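MINUTES OF THE MEETING OF THE YOUTH AND FAMILY SERVICES NETWORK

Held on 17th September in the ground floor room of the Maihi Center

Present: the coordinator of the network, the chair, the secretary, two delegates of the Citik cooperative, the delegate of the Erisix association, the head of the Maihi Center, the representative of the parents, the social worker of the municipality.
Absent with notice: the delegate of the primary school.

The meeting is opened at 5:10 p.m. The chair verifies that the persons present are sufficient for taking decisions and asks the secretary to write the minutes.

Agenda
1. Approval of the previous minutes
2. After school service: registrations and hours
3. Information desk for families
4. Transport from the Grivon district
5. Workshops of the autumn period
6. Young persons helping in the centers
7. Various

1. Approval of the previous minutes

The previous minutes were sent to all the members by e-mail. The parents' representative asks for one correction: in point 4 it was written that the parents "refuse" the new hours, but the parents had only asked for more time to give an answer. The correction is accepted. With this change the minutes are approved with all votes in favor.

2. After school service: registrations and hours

The head of the Maihi Center reports on the registrations. The center has 40 places for children of primary school age. All the places are assigned, and there is a waiting list of six children. Three of these families live outside the municipality and for the moment they cannot be admitted, according to the rules which the network approved last year.

The parents' representative says that for families where both parents work, to be on the waiting list without a date is a big difficulty. She asks that every family receives a written answer, also when the answer is not positive. The meeting agrees with this request.

A discussion follows on the closing time. At present the service closes at 6:30 p.m. Some families asked to extend it until 7:00 p.m. The Citik cooperative, which provides the educators, explains that this is possible only if two educators remain in the building, and that the present contract does not cover these hours. The cooperative can prepare a calculation of the cost.

The social worker reminds the meeting that not all the children remain until the end. She proposes to ask the families first on which days they would need the longer time. It could be that two afternoons in the week are enough.

Decided: the center sends a short form to the families. The cooperative prepares the cost for two afternoons and for all the afternoons. The matter returns to the next meeting. Until then the hours remain unchanged.

3. Information desk for families

The coordinator presents the figures of the desk. In the period from its opening until today there were 236 requests. The greater part regards school meals, reductions of fees and the registration for the after school service. Other requests regard courses of language for parents and the search for a pediatric doctor.

The coordinator observes that many persons come to the desk only for asking which form they must fill in. The forms are on the website, but they are in different pages and some of them are of the old version. The delegate of Erisix offers to make a list of all the forms with the date of the last version. The old versions will be removed by the office of the municipality.

It is also discussed if the desk should be open one morning. At present it opens only in the afternoon, when the same room is needed for homework help, and the conversations with the families are not private enough. The head of the center says that the small office on the first floor is free in the morning, but there is no elevator. For persons with a baby carriage or with difficulty in walking this is not a good solution.

Decided: a trial of one morning per week in the small office, by appointment. If a person cannot use the stairs, the appointment is held on the ground floor. The trial will be evaluated before the end of the year.

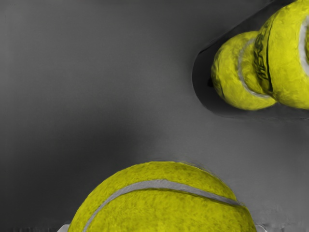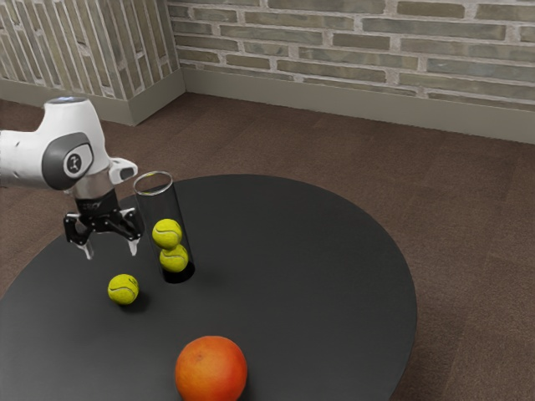 Youth and Family Services Network – Secretary's Office

4. Transport from the Grivon district

The chair summarizes the situation. Children who live in Grivon finish the school at 4:15 p.m. and the public bus toward the center leaves at 4:20 p.m. from the stop on the other side of the main road. If the class goes out a few minutes late, the bus is lost and the next one comes after the start of the activities.

Three possibilities are examined.

The first is to ask the bus company to move the departure. The coordinator already wrote to the company and received the answer that the timetable can be modified only together with the other lines, and not during the school year.

The second is a minibus of the Citik cooperative. The vehicle exists, but at that hour it is used for the transport of elderly persons to the day center. It is available from 4:45 p.m.

The third is that an adult accompanies the children on foot. The way is not long, but it passes by the crossing near the warehouse, where there is no traffic light. The parents' representative says clearly that the parents do not accept this crossing in the winter months, when it is already dark.

After a long exchange the meeting prefers the second possibility. The children would wait in the library of the school with one educator until the minibus arrives. For this the agreement of the school is needed, and as the delegate of the school is absent it is not possible to decide today.

Decided: the chair contacts the school. If the school agrees, the service can start without waiting for the next meeting, and the members are informed by e-mail.

5. Workshops of the autumn period

Erisix presents the proposals. The workshops are theater, drawing and comics, cooking, and music with percussion instruments. Each workshop has 2 groups, divided by age. The participation is free for the families who already use the after school service. For the others a contribution is requested, as in the past year.

The head of the Maihi Center asks if the percussion workshop can be moved to a different afternoon, for the reason that the homework room is exactly on the other side of the wall. Last year there were complaints from the educators. Erisix accepts to exchange it with the drawing workshop.

About the cooking workshop, the social worker asks that allergies and food habits are collected at the moment of the registration, in writing, and that the sheet remains in the kitchen. Erisix confirms that the form has already a space for this, but it is not always filled in by the families. It is agreed that a registration with this space left empty is considered not complete.

The parents' representative asks for a final afternoon open to families. There are different opinions. One delegate of the cooperative thinks that the children feel pressure when they must show a result. Other members remember that the final afternoon of last year was well received, and that some parents entered the center for the first time on that occasion. It is agreed to organize an open afternoon with tea, where each group decides freely if it wishes to present something.

Decided: the program is approved with the change of the percussion workshop. The date of the open afternoon will be proposed by Erisix.

6. Young persons helping in the centers

The coordinator informs that several students of the secondary school asked to help with the homework of the smaller children. For the network this is positive, but some points must be made clear before they begin.

The students must be at least 16 years old and have the written permission of a parent. They are insured through the policy of the center. They do not remain alone with the children and they do not accompany them outside the building. They receive a certificate with the hours at the end of the year.

The Citik cooperative asks that every student has one educator as reference person. It also asks for a first meeting of two hours, in which the rules of the center and the privacy of the children are explained. The proposal is accepted.

The social worker asks what happens if a student does not come for several times. After a short discussion it is agreed that the reference educator calls the student, and only after this the place can be given to another person.

Decided: approved with the conditions written above. The secretary prepares the permission sheet.

7. Various

a) The heating of the homework room was reported to the municipality in the spring and was not yet repaired. The chair will write again, asking for a date of the intervention.

b) The keys of the side entrance are to be returned to the office of the center by the end of September. Members who need to keep one must sign the new register.

c) The parents' representative asks if the minutes can be published on the website sooner than in the past. The secretary will publish them within two weeks from the meeting, and the possible corrections will be added afterward.

d) The contact sheet of the network contains two telephone numbers that are not in use. Members are asked to check their own line and to write to the secretary.

The date of the next meeting will be communicated by e-mail, after the answer of the school on point 4.

There being no other matters, the meeting is closed at 7:25 p.m.

Read and signed by the chair and the secretary.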